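Home | Topics | Clubs | Try It | Teachers

Filed under: Robots and Machines > Kids' Clubs

How a Robot Club Teaches Tidying Up

Picking up a cup is easy for you. You see the handle, you put your fingers around it, and you lift. You have done it so many times that you don't think about it.

A robot has never picked up a cup. Somebody has to teach it.

The students in the Hilum robot club have been working on this since May. Their coach is Noelia Lozano, and their project is called Walis. The goal is a robot that can put things back in the right place on a cart. The club meets for two hours after school, and most of that time goes to practice.

Showing, not telling

One way to teach a robot is to write a long list of steps. Move left. Go down. Close the fingers. Stop. The trouble is that the list only works if every object stays in the same spot.

The club uses a second way. A person holds a pair of grippers, one in each hand, and does the job with them. Each gripper has fingers that open and close, like a robot's would. A computer saves the movements. Later the robot studies them and tries to copy the pattern.
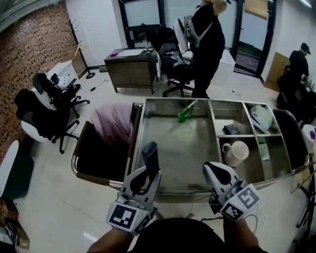 Two grippers over a cart with a spray bottle and a mug.

Each try is called a demonstration, or demo for short. A demo might be very simple: pick up the spray bottle, move it to another compartment, let go. Then the student does it again with the bottle turned a different way.

The club wants 1,000 demos before the robot gets its first test. So far they have 600. On a good afternoon they can record 43.

What are the black-and-white squares?

Look at the white panels on the grippers. The patterns printed there are called markers. A camera can find a marker quickly, and a computer can use it to work out where the gripper is and which way it is tilted. Without that, the computer would have a harder time following the student's hands.

What the gripper sees

A camera can also go on the gripper itself. Its view is strange at first. The fingers look huge, and when your wrist turns, the whole room turns too. People and ceilings end up at odd angles.
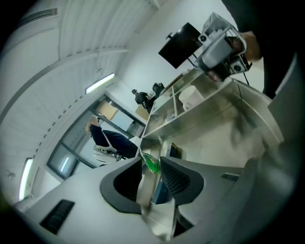

Page last changed: May, 4:30 p.m.

This view is useful all the same. It shows the space between the fingers, so the robot can learn what an object looks like just before it is grabbed. Soft things are the hardest — a bag or a cloth changes shape every time you touch it.

Club rules for a good demo

Move at a steady speed.
Keep the markers where a camera can see them.
If you drop something, say so and start over.
Take a break after 5 demos and let your partner have a turn.

Try it at home

You need two wooden spoons, a plastic cup and a sock. Hold one spoon in each hand and use them to move the cup across a table. Now try the sock. Which one took longer? Ask a friend to watch you and write down every movement you made. You will probably need a big sheet of paper.

Words to know

Gripper: the part of a robot that holds things.
Demo: one recorded try at a job.
Marker: a printed pattern that a camera can find.

Contact Vusiro Kids | © Vusiro | Back to top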